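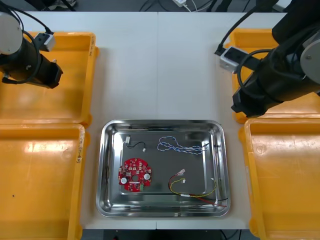

Keseck Repair Evenings: your questions

I'm Rasha Mansour and I run the sign-up desk (and answer most of the emails!), so these are the things people ask me over and over.

Do I need to book?

Please do. We have 20 places a night and they go fast. If you turn up without one I'll squeeze you in if somebody cancels, but I can't promise. The next evening is 7th August, doors at 6.

What can I bring?

Radios, lamps, toasters, toys, that doorbell you gave up on – anything you can carry in by yourself. I love a weird one. No microwaves and no old tube TVs, sorry. They can hold a nasty charge long after they're unplugged.

Does it cost anything?

The evening is free. You pay for parts if we need to order them, and I'll always ask you first. My own Stillano radio needed a new speaker back in May and it came to $18, so not too scary.

How should I pack small parts?

If you've already taken it apart (no judgment, I do it too), put the screws in one bag and the boards in another, and write your name on both. A shallow tray is great if you're coming by car.
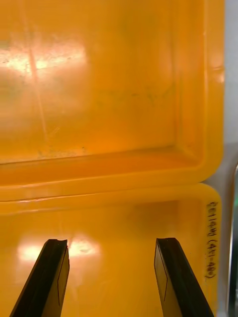
How many things can I bring?

2 per person, please. I know, I know. Sarıgül Street gets its own night in the fall if you have a whole closet full.

Can my kids come?

Yes! Under 12s need a grown-up with them the whole time, and closed shoes.

Where do I park?

Behind the Drernach bakery, free after 5:30. The first 3 spots are theirs, so leave those alone.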